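Notebook, September — tabletop oil finish, heat and wear check
Bench 2, entry started 8:40 a.m.
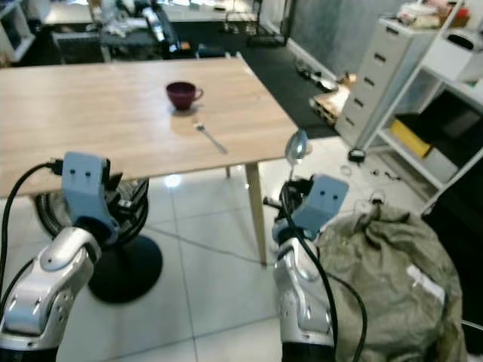 Paisan Hastwood

Picking up the finish comparison where the last entry stopped. Two oils left in the running, Nivier hardwax and Ollora tung blend. The varnish is out, it chipped at the corner on the second knock and I don't want to keep sanding it back.

Panels are offcuts from the same board, sanded to 180 and wiped down with mineral spirits. Nivier went on with a white pad, two thin coats, overnight between. Ollora went on with a rag and wanted three. The third coat of Ollora stayed tacky a full day longer than the can says. Shop was cold that night, so I'm not holding it against the product yet.

Rub test, felt block with the 11 lb weight on top. Both panels looked fine at 200 strokes. At 2000 the Nivier had a dull track you can see from the side, nothing through to bare wood. Ollora was duller and the track felt rough to the fingertip. One fresh coat of Nivier took the track out almost completely. The Ollora repair left a ring where the new oil overlapped the old. Might be my rag.

Water: wet glass left two hours on each. No mark on Nivier. Faint ring on Ollora, gone by the afternoon.

Coffee: same result on both, wiped clean with a damp cloth after ten minutes. After an hour Ollora held a light stain on the end grain. Sealing the end grain first with a thinned coat would probably fix it. Not tried.

Heat: mug filled straight from the kettle, no coaster. Nivier got a cloudy patch that I could still see the next morning. Ollora did better here, no patch at all. First thing it has won.

Stock note — the open Nivier can is batch 2612 and has started to skin over. Strain it before using it again. Oily rags go flat on the rack outside until stiff, then in the metal bin. Found two balled up on the bench again.

Leaning toward Nivier for the dining tops and telling people to use a coaster. Still to do: repeat the heat test on a panel cured a full three weeks, since one week may be too short for a fair reading. Also need more 180 discs and a new felt block, the old one is glazed.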